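### The white table, and other news from the back room

Well, the new worktop is in! It's bright white with a bit of a gloss to it, and I've been going on about it to everyone since Wednesday.

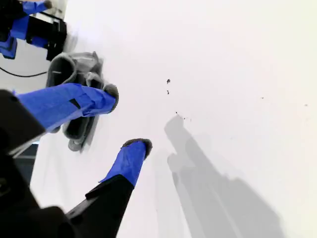
Svend Ravn reckons white is a mistake and that we'll be wiping it down morning, noon and night. He'd have gone for a mid grey, same as the benches over at Jekport, and he told me so twice before I'd got my coat off. Fair enough, he does do more wiping than I do. But I've spent three winters in Vasurholm hunting for dropped screws on that old brown top, and I'd take a few smudges over that any day.

We got it through Thorlacius in Nelport, who had an offcut the right length (well, 12 mm too long, but a saw sorted that out). It came to 867 with delivery, which left a bit in the pot for new lamps. I'd like two of the clip-on sort, one at each end — if you've got any going spare at home, please shout before I order them.

A few things about looking after it. Warm water and a drop of washing-up liquid is plenty. No scouring pads please, and no cream cleaner either, as it takes the shine off. Hot mugs go on the shelf by the door. If you're cutting anything, the green mats are in the second drawer down, under the sandpaper. Felt-tip comes off with a dab of surgical spirit, so don't panic, but do it the same day.

The old top is leaning up in the corridor and is free to whoever wants it. It's 38 mm thick and weighs a ton, so bring a friend and a van! One end has a burn on it from the soldering evening, but turn it over and the other side is really quite nice.

Tape and spare felt are back in the tall cupboard, by the way.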